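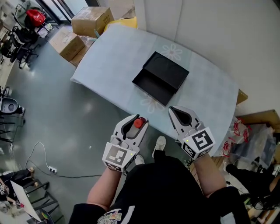 Black box on the flowered table, 14 posts to come, get comfortable

Okay, I promised a few of you I'd write up the Hurka town election once the count was final, and it finally is, so pour yourself something warm.

If you haven't followed it, Hurka has had the same party running things for as long as I've been old enough to vote. The Skirley Union began as a farmers' league, turned into a party when the mill closed, and has held the council ever since.

Their only real rival is the Ninotness List, named for the creek neighborhood where it started — five households mad about a drainage bill, if you go back far enough. My aunt still calls them the ditch people (lovingly, she votes for them).

So, the numbers! Skirley got 2,358 votes. Ninotness got 2,811. I read that line three times at the kitchen counter and then called my sister.

The part I find most interesting is Timmermans, the old precinct out past the rail yard. It has gone Skirley in every election I can remember, and this year Ninotness carried it by 86.

I don't think folks out there changed their whole outlook. The bus line was cut last December and Skirley spent months saying it was under review. People who can't get to the clinic remember that kind of thing.

Please be kind to your Skirley neighbors this week. They built the library and kept the pool open through some lean years, and I voted for them twice myself!

New council gets seated in December. First item is supposed to be the bus. I'll be watching with my knitting — more when I know more.

October 28, 2020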